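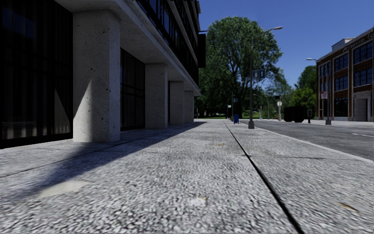
*Prito town map, pavement leg, front camera. Building shadow on the left, long joint right of centre.*

July, started 9.40

Carrying on with the camera settings for Kusus before the new mount goes on the real machine. All of today is in the simulator, with the robot model Leandro updated last week. Kushwaha's mount puts the camera further forward than the old bracket did, so the position in the robot file had to change first. I measured from the axle line to the lens on the bench unit twice and got the same number both times. It is written on the inside of the lid.

First run was no good. The image came up tilted and the ground plane fit failed straight away. Cause was mine: I had typed the pitch in degrees and the file wants radians. Fixed, saved, restarted the camera node.

Second run drove the pavement leg without stopping. The dark joint is what I wanted to look at. The old settings read it as a drop and the planner kept shying off towards the road. With the edge filter at 7 it no longer gets marked as an obstacle. At 3 it still does, in patches. Left it at 7 for now, but I want Preben to check that against a real kerb before it goes anywhere near the machine. A filter that ignores joints may well ignore a low kerb too.

Exposure next. Fixed at 2,000 microseconds the shaded side under the overhang goes very dark and there is not much texture for the tracker to hold on to. Auto exposure is better there but hunts when the robot crosses the shadow line. I have set auto with an upper limit and slowed the response. Values are in the config, with comments.

11.15 – moved to the crossing. 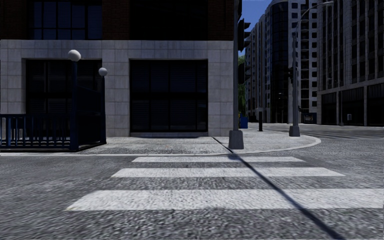

*Crossing leg, same map. Signal pole at the kerb, its shadow lying over the stripes.*

The pole shadow is a useful test because it cuts across the white paint at an angle. The stripe finder was splitting each stripe into two pieces and then throwing out the shorter one. Raised the gap it is allowed to bridge and it now joins them up. The worn paint did not trouble it.

Also ran the robot up to the far kerb and stopped it there. The height estimate jumped about for the first few frames and then settled. I logged 200 frames standing still and the spread was fine once the start was dropped. Leandro thinks the jump is the filter starting from zero and not from the last value. He will look at the start-up code.

Signal heads are unlit in this map, so there was nothing to try on the lamp reader. Skip it until we have a version with the lights working.

One annoyance: the Prokitz controller emulator dropped its link twice after lunch. Both times a restart of the bridge cured it. I have not found a pattern. If it does it to you, save the bridge log before restarting – I forgot the first time.

Still to do:

- Preben: low kerb test with the filter at 7
- Leandro: start-up value in the height filter
- me: copy the camera position into the real robot's file, in radians
- fit Kushwaha mount, check the cable clears the lid hinge

Config is on the shared drive under Kusus, front camera. The old one is next to it with "old bracket" in the name. Please don't delete it until the mount is on and has been driven.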